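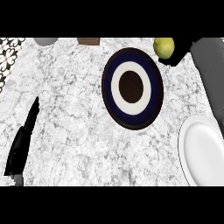
Who decides which robot arm we buy? The person we hire for this job, together with the people who will have to work next to it every day.

Home Jobs Teams Locations Contact

Equipment Planner, Kitchen Automation
Skadier, Fellstead office
Full time, starting in May

Skadier builds robot stations for kitchens: arms that set out plates, clear counters and put the knives back where they belong. We have been at it with a small team and a small pile of hardware, and now we get to grow! The test kitchen in Fellstead is going from two stations to six, and we want somebody who loves a good spreadsheet as much as a good demo to plan the purchase from first quote to last bolt.

You'd join Azadeh Esfahani's operations group, which is 14 people at the moment, and you'd share a desk island with Lauri Eskola, who runs simulation. Every counter layout gets tried in simulation before we spend money on it (reach, clearance, plate sizes, all of it), so a lot of your numbers will start there. You don't need to run the simulator yourself. You do need to be happy asking Lauri why a longer arm is worth the extra cost, and to keep asking until the answer makes sense to you.

What you'll be doing

- Build and own the equipment budget for the four new stations
- Get quotes for arms, grippers, mounts, controllers and spares, and compare them on the same terms
- Work out what we should buy, what we should lease and what can wait a year
- Keep track of lead times, service contracts and warranty dates
- Plan floor space and power with Gilberto Benavides in facilities
- Write a short monthly note on what we spent and what changed

What we're looking for

You've bought technical equipment before. It could be lab gear, bakery ovens, warehouse conveyors or hospital beds, we really don't mind. You read a service contract all the way through. You can tell an engineer that the gripper they want is over budget and still have lunch with them afterward. Some robotics background is a nice extra, and we'll happily teach you the rest.

Pay and practical things

Salary is paid monthly and reviewed every year. You get 28 days of paid vacation, a training budget, and lunch from the test kitchen when it's running. The week is 39 hours, and two days of it can be from home once you know the equipment.

How to apply

Send a resume and one page about a purchase you planned, including something you'd do differently now, to Halldóra Bundgaard in hiring. First calls take 30 minutes. After that we'll invite you to Fellstead to see the stations and meet the team. We can't wait to show you around!

12 shares 3 comments

Related openings
Simulation Engineer, Fellstead
Gripper Technician, Elten
Facilities Assistant, Fellstead
Purchasing Intern, Vidmar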